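Notebook, parish register transcription. Colleagues may read, at their own risk.

Reran the hyphenation cleanup on the Curthorpe volumes overnight. The script rejoins words split across line ends, and it has been rejoining them with the enthusiasm of a drunk matchmaker. Of 1,309 joins, 34 were between words that had never met. My favorite is "churchcow."

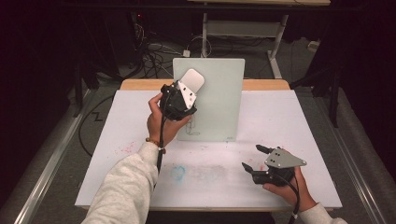
*Clavirach, April*

Went through all 34 by hand before lunch. Most come from the two-column pages, where the layout step reads straight across the gutter and the last word on the left gets married to the first word on the right. So the hyphen code is innocent, or at least less guilty than I told everyone on Wednesday. Sorry, hyphen code.

What I tried:

1. Column split set by hand on 11 pages. Worked on all of them, took forever, can't be the plan.
2. Looking for the white gap down the middle. Fine until a clerk writes a long surname across it, and the clerks loved a long surname.
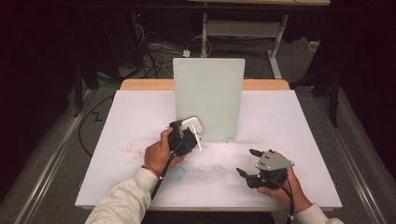

3. Petersen layout model, default settings. Found the columns on every page but 7, and on page 7 it found three. There are two. I've looked.

Séverine Lemaire thinks the third column on page 7 is ink showing through from the back of the leaf, and she's probably right, as she was about the long s. Her fix is to darken the threshold before layout and put it back afterward for the reading pass. That means keeping two copies of every page - the disk will be thrilled.

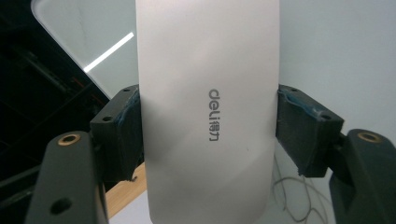 I'd still take the extra copies over another morning of untangling farm animals from buildings. Costico stores the page coordinates with the text, so in theory we can run layout on the dark copy and text on the light one without shifting anything. In theory the hyphen script was finished in the fall.

Left to do: dark copies for volume one, rerun Petersen, diff against my 11 hand-split pages. Keep "churchcow" in the test set.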